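Motorcycle Dynamics for Riders
Week 4 notes: Suspension, or where the grip comes from

These are my notes from Wednesday night's session, tidied up a bit and with the bits I forgot to say put back in. If you missed it, Soledad Riquelme has the sign-on sheet, so let her know you've read them.

We finished last week on tyres and I promised we'd get to springs. So, springs! A motorcycle spring has one job, and that's holding up the bike and you while letting the wheel move. That's all. It doesn't make the bike "sporty" and it doesn't make it "plush", whatever the brochure says. The damper controls how fast the movement happens, and most of the arguments I've heard in pit garages come from people trying to fix a spring problem with a damper clicker.

Sag

Start here every single time. Sag is how far the suspension settles under load, and we measure it twice.

Static sag (some of you call it free sag) is the bike on its own weight, no rider.
Rider sag is the bike plus you, in full gear, feet on the pegs, with a mate holding the bars.

For a road bike that sees the odd track day, I like 30 mm of rider sag at the rear as a first guess. Measure from the axle straight up to a fixed point on the tail, and put a bit of tape there so you use the same spot next time. Push down, let it rise slowly, measure. Lift it, let it settle slowly, measure. Average the two. The gap between those readings is stiction, and if it's big you've got a linkage that wants grease, or a seal that's dragging, and no amount of clicking will sort it out.

Now, preload. Winding on preload does not make the spring stiffer. I know I said this three times on the night but Cristóbal Retamal asked me again in the car park, so here it is a fourth time. Preload changes where in the travel you start. The rate stays the same. If your rider sag is right but your static sag is nothing at all, the spring is too soft for you and you've wound it up to hide the fact. If static sag is huge, the spring's too stiff. Go and buy the right spring.

Compression and rebound

Compression damping slows the wheel coming up. Rebound slows it going back down. Too much rebound and the shock can't recover between bumps, so it packs down, sits lower and lower, and the bike starts running wide on the way out of corners. People feel that and think they need more front grip. They don't, they need two clicks out at the back.

Too little rebound feels lovely in the car park, by the way. It's at speed, over a crest, that the bike starts to pogo.

Count your clicks from fully closed (wound in gently, please, they're needles and not wheel nuts) and write down where you started. Change one thing. Ride. Write down what you felt before you talk to anybody about it, because as soon as you hear your mate's opinion it becomes your opinion.

Worked example: Celeste's shock

Celeste Farías let us use her bike for this one, which was very good of her. She has the Pustora aftermarket shock fitted and came in complaining of harshness over the ripples at the Kaltthorpe back straight. Everyone's first guess was too much compression. What we found was rider sag well under what she wanted, with the preload wound in for a passenger from a trip she'd done back in summer and never backed off! We reset it, left the clickers alone, and she reckons it's a different bike.

I'd like you to redraw the force diagram for that case yourselves. Take the combined load on the rear wheel as 2,504 newtons, ignore the linkage ratio for now, and work out how much the spring force changes if the wheel rises 2 cm. You'll need the spring rate from the handout. Show your units. Octavio Zúñiga will be marking these and he's fussier than I am.
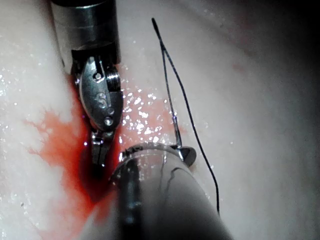
The other thing people trip over is the linkage itself. The spring doesn't see what the wheel sees. If the wheel moves a long way and the shock only moves a little, the motion ratio is doing work for you, and it usually changes through the travel, so the rear end gets firmer the deeper you go. That's why a spring rate copied off a mate's different model tells you next to nothing. Valentina Fuentealba has put the Punik linkage spreadsheet in the shared folder. Have a play with it: change the rocker length and watch the curve bend.

Front and rear together

Raise the rear and you steepen the steering head, which takes away trail and makes the bike quicker to turn (and a bit twitchier on the brakes). Drop the forks down in the clamps and you go the other way. Small steps, a couple of millimetres at a go. Geometry is touchy, and it's very easy to end up with a bike that turns in like a dream and shakes its head at you under power.

For next week

Measure your own sag, static and rider, both ends. Bring the numbers even if they're awful.
Read the Pereyra chapter on damping curves, and skip the bit on shim stacks unless you're keen.
Finish the force diagram.
Make a list of your current clicker settings, counted from closed.

We're in room 415 again and the side door sticks, so give it a shove. Braking and load transfer next, and I'll bring the bathroom scales.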